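**Open day demo with a two-armed robot – how do I tell if it's any good?**

I went to the Loltside open day because my brother-in-law wants our workshop to put money into one of these. We pack small hardware kits, mostly hinges and drawer pulls, for a furniture shop. The firm showing was Cultden and the robot had two arms working over a table, with a little cabinet and its drawer as the practice job. The man doing the talking called it "ready for general handling." I've bought enough machines to know what a sales table is worth.

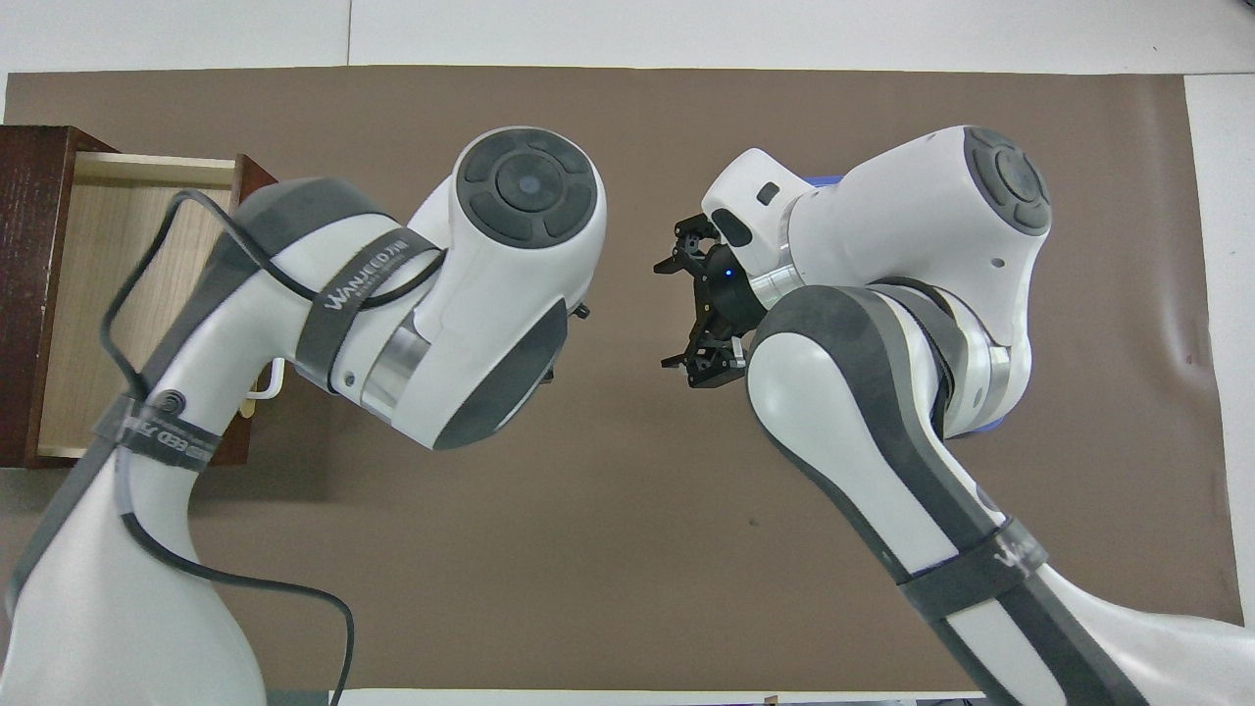
I stayed longer than most and asked three things. Who picks the objects? They do. Is a person steering it? He said "it depends on the task" and moved on to somebody else. Can I hand it something of mine? I had a bag of 236 mixed screws in my coat and he didn't want them anywhere near it, for safety reasons.

They were handing out a sheet that claimed 2831 successful runs. Successful out of what, it didn't say. My brother-in-law thinks that's a big number and I'm being difficult. What should I have asked, and is it worth going back? They do private visits by appointment.

Posted by Edeltraud Kaufmann, 23 January 2018

---

**Ghiță**

They're all fake. Some guy behind a curtain with a joystick. Save your money.

---

**Ionuț Enache**

I wouldn't go as far as the curtain, but "it depends on the task" is not an answer and you were right to be annoyed. Steering by hand is a normal way to run these arms, and there's nothing shady in it if they say so. Ask which tasks, and ask to see one of each.

Then forget the sheet. A count of good runs with no count of bad ones tells you nothing. If it was 2831 out of 3000, fine, I'd like to hear about the rest. Did it drop the part, or did someone have to walk over and reset everything? In your shop the second kind costs you far more.

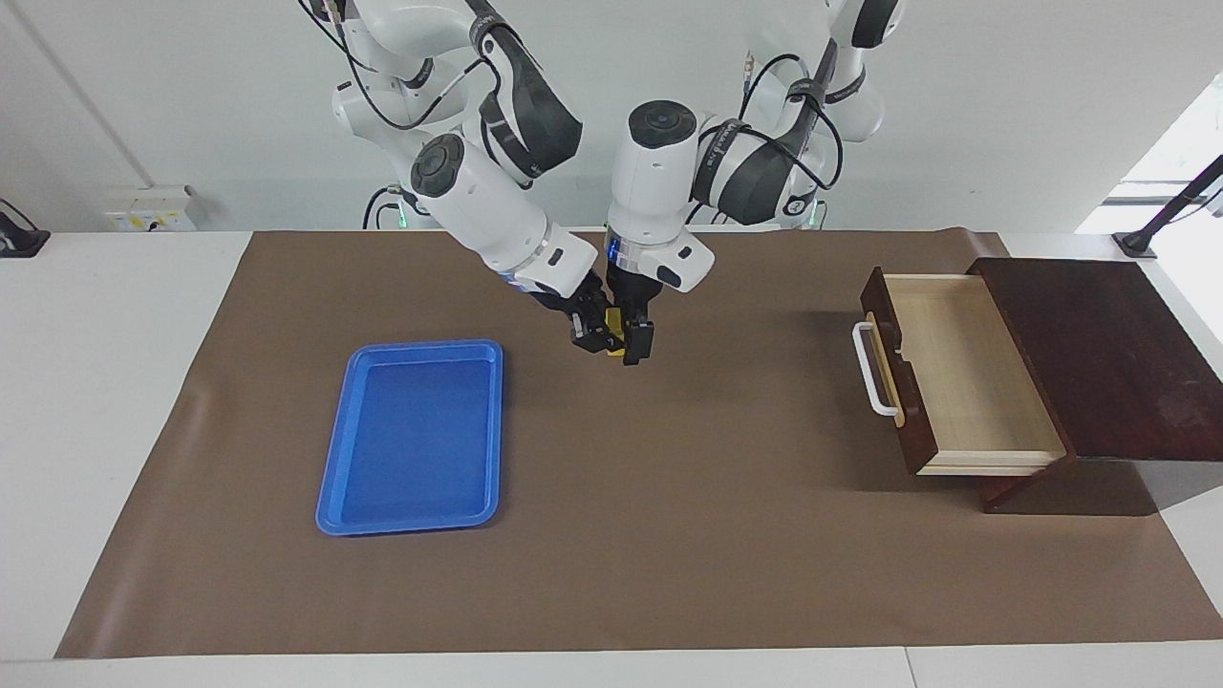
Passing a piece from one gripper to the other always gets a murmur from the crowd, and I'd be careful with that too. Your packers probably never need to do it. What you need is the same dull pick all afternoon, from a bin where the parts lie any old way, and I have yet to see that at an open day.

If you do go back:

- Mail them your own parts a week ahead. If they say no, stay home.
- Ask them to turn the cabinet a little and move the tray while you watch, then start again with no adjusting.
- Time it yourself, including the resets.
- Get the price with the grippers, the install and the first year of service in it.

We did a private visit with a different outfit at Ruvinwood in July. We sent 2 parts ahead. One went well, and the other they "hadn't got to yet." We didn't buy. I don't regret it, though I'll admit the part that worked worked nicely – slow, but nicely.

---

**Edeltraud Kaufmann**

Thanks, Ionuț. I've written to them about sending a box of drawer pulls and asked for the failed runs in the same email. Ghiță, I did look, and there wasn't a curtain. I'll post what they write back.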